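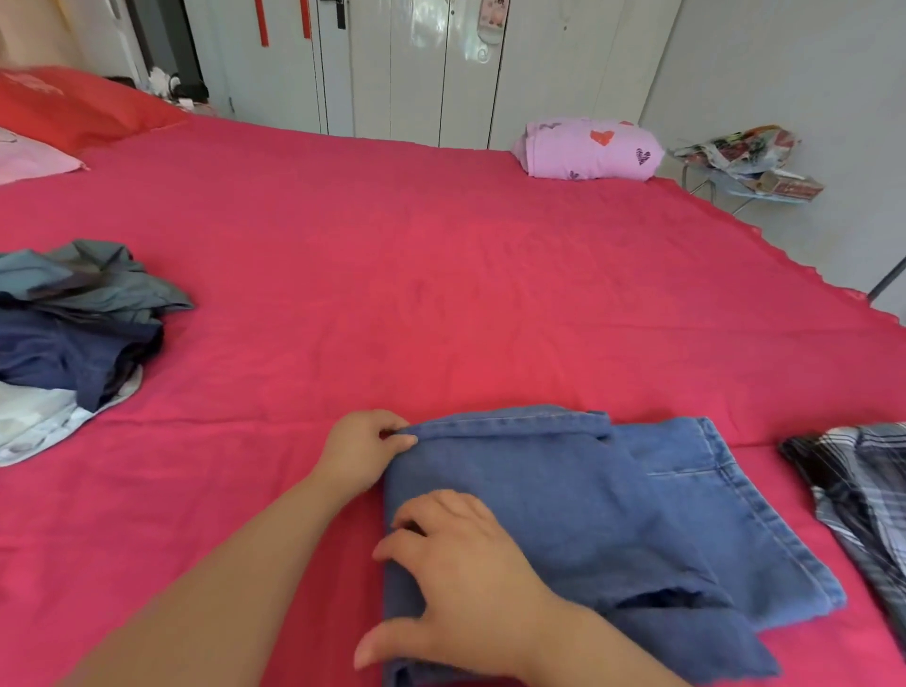

Do I really have to button a shirt before I fold it?
Not every button, but do the top one, one in the middle and one near the bottom. That's enough to hold the front closed and keep the collar standing up. I do more of them when the shirt is going in a suitcase.

Okay, so I get this question a lot, mostly from people who have been shoving their shirts in a drawer and then ironing them all over again. I was one of those people for years! What follows is how I get through a load of clean laundry on the bed, jeans and button-ups mainly, with a few notes on the soft stuff at the end. My dresser is a Barholm with shallow drawers (very shallow, whoever designed it must have owned only socks), so everything is sized to fit that. Adjust for yours.

What you need

A bed, made. Pull the sheet or bedspread tight first. If there are lumps under the shirt you'll press them right into it with your hands. Push the pillows up to the top and leave them there.

Clean clothes, completely dry. Feel the waistbands and the pockets on jeans, those are the last to dry and they'll make the whole drawer smell funny.

No folding board. I bought one from Mollel a while back, and it does work, but it was built for T-shirts and my jeans just laughed at it. It lives behind the door now.

Sort before you fold

Dump the basket out on one side of the bed and keep the other side clear for working. I pull the jeans out first, then anything with buttons, and leave the rest in a heap for later. The shirts I lay off to the other side right away so they don't get more wrinkled at the bottom of the pile while I mess with the denim.

My friend Chepkoech Waweru sorts by person and then by type, and she has a bigger family than I do so I can see why. For a small load it's overkill. Do whatever gets you started.

Jeans

Zip them and do up the button at the waist. Hold them by the waistband and give them one good snap in the air, then lay them down and smooth the legs with your palm, going from the waist to the hem.

Fold one leg over the other so the back pockets are facing out. You'll get that pointy bit at the crotch seam sticking out. Tuck it in toward the legs so you have a straight edge. I skipped this for ages and all my stacks leaned to one side.

Now bring the hems up to just below the waistband. Don't line them up exactly with the top, leave a little gap, because the waistband is already the thickest part and you don't want more bulk there. Smooth it again. Pinch the top edge with one hand and press down flat with the other, which pushes the air out and keeps the layers from sliding around on you.

Then fold in half again, or in thirds if your drawer is shallow like mine. Thirds gives you a chunkier bundle that stands up on its own, and I file them in a row with the fold facing up. I can see every pair that way and I've stopped wearing the same two over and over.

Stiff new denim will fight you. Fold it anyway, put it at the bottom of a stack overnight, and it'll behave better by morning. Stretchy jeans are the opposite problem, they go all floppy, so I press each fold with my forearm as I go.

Button-up shirts

This is the part people rush. Lay the shirt on its back with the front facing up and spread the sleeves out to the sides. Fold the collar down properly and run your fingers along the points.

Start with the button right under the collar and work your way down. Hold the buttonhole side steady with one hand and push the button through with the other. If you start in the middle you can end up one hole off, and then you get to the bottom and have a button with nowhere to go (ask me how I know). 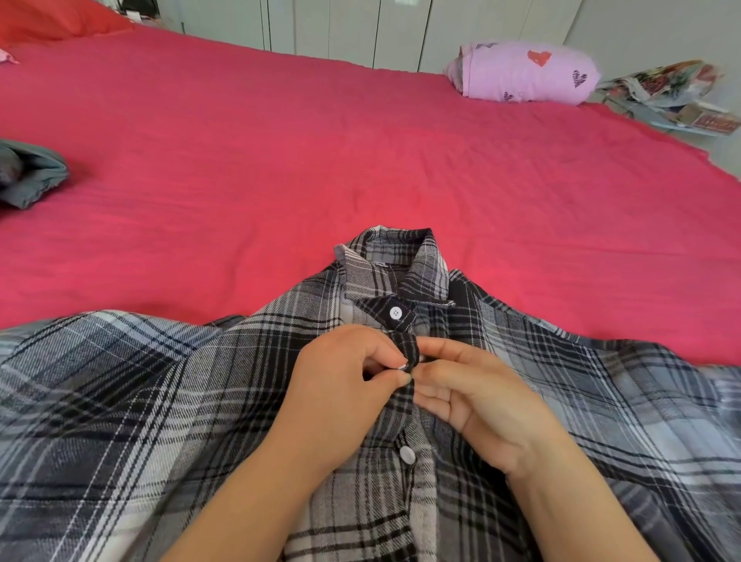
Plaid is a gift here, by the way. If the lines match up across the front, your buttons are in the right holes. If a stripe suddenly jumps, go back up and check. With a solid color you have to look at the bottom hem, where the two front edges should come out even.

Once it's buttoned, grab it by the shoulders and flip it face down. Give the back a quick smooth. Then:

Fold one side in toward the middle of the back, starting from the middle of the shoulder. Lay that sleeve straight down along the fold.

Do the same on the other side. You should have a long, narrow rectangle with the collar sticking up at the top. If it's wider at the bottom, tug the side folds in a bit.

Fold the tail up a few inches, then bring the bottom half up to meet the shoulders. Flip the whole thing over and there's your collar, sitting nicely on top like in a store.

For flannel I make just the one fold up at the end. It's thick, and if you fold it too many times it springs open. Thin cotton can take thirds.

Kwaku Zakaria emailed me in October to say he rolls his button-ups and they come out fine. I tried it and the collars got squashed on every single one. Maybe his shirts are softer than mine! If rolling works for you, keep rolling.

The rest of the heap

Soft tops and anything lightweight go last, when I'm tired, because they're forgiving. Sides in, bottom up, done. Slippery fabric I fold around a pair of socks or a T-shirt so it has something to hang on to.

Put things away as soon as the bed is done. I used to leave the stacks at the foot of the bed "for later" and then kick them onto the floor at night. These days I carry the jeans over first (they're the heaviest) and come back for the shirts, one hand underneath and one flat on top.

A couple more things from the comments

If your shirt has tiny buttons and your fingers are sore, do only the top one and the third one down. It holds well enough for a drawer.

If a button is hanging by a thread, set that shirt aside before you fold it. It will fall off in the drawer and you won't find it until you move out.

And for anyone wondering about kids' jeans, same steps, just stop one fold earlier. They get so small that a third fold turns them into a little brick and it pops right open.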